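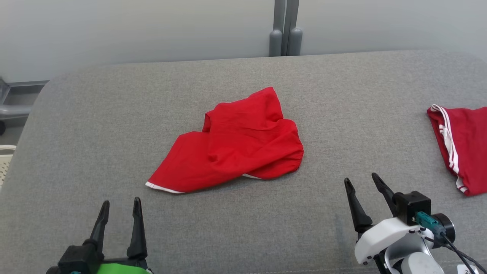

Pre-cuts are making us worse at quilting. There, said it. Quick post, I've got a binding to finish and the kettle's on.

I don't mean nobody should buy them. I've got a drawer full. Charm packs, strips, those little tins of squares that look like sweets. Lovely things. But I went to the August show at Gikside last year and walked round the whole hall and kept seeing the same quilt. Same squares, same range, same order they came off the roll. Beautifully made, most of them. I couldn't have told you who made a single one.

And the cost! Worked it out per metre once and had to sit down. You're paying a lot for somebody else to use the rotary cutter.

Thulani Steyn, who taught me to piece, wouldn't let any of us near a pattern until we'd cut 200 squares by hand from whatever we had at home. Shirts, curtains, a duvet cover that had gone at the corners. I hated it. My first lot were all over the place, no two the same. By the end I knew what a grain line was becuase I'd ignored it and watched a whole row go wavy. You don't get that out of a packet.

The other thing is colour. A designer has already decided what goes with what, so you never have to. Fine for a baby quilt in a hurry. But do it 9 times running and you stop looking. I did. Went to pick a plain for a border and stood in the shop like a lemon. No idea. Mandla Mtshali had to choose it for me, and she chose mustard, which I'd never have touched, and it's the best border I've done.

People say it's about time. I know. I've got a job too. But I've timed it — cutting a lap quilt takes me one evening with the radio on. One evening! We spend longer than that scrolling through fabric we're not going to buy.

Also the waste argument, I don't buy it. Yes there's scraps when you cut your own. Scraps are the good bit. I have two quilts on the beds here made from nothing else, and the Kedik block I'm always going on about only came from having a heap of odd triangles and not wanting to bin them.

So. My suggestion, take it or leave it. Next quilt, no packets. Cut the lot. Use something with a bit of history to it if you can, and pick one colour you don't like. See what happens. If it's a disaster you've got a dog blanket.

Comments are open, be nice. I know some of you will want to shout at me about jelly rolls and thats fine, I'll read them all tonight once the binding's on.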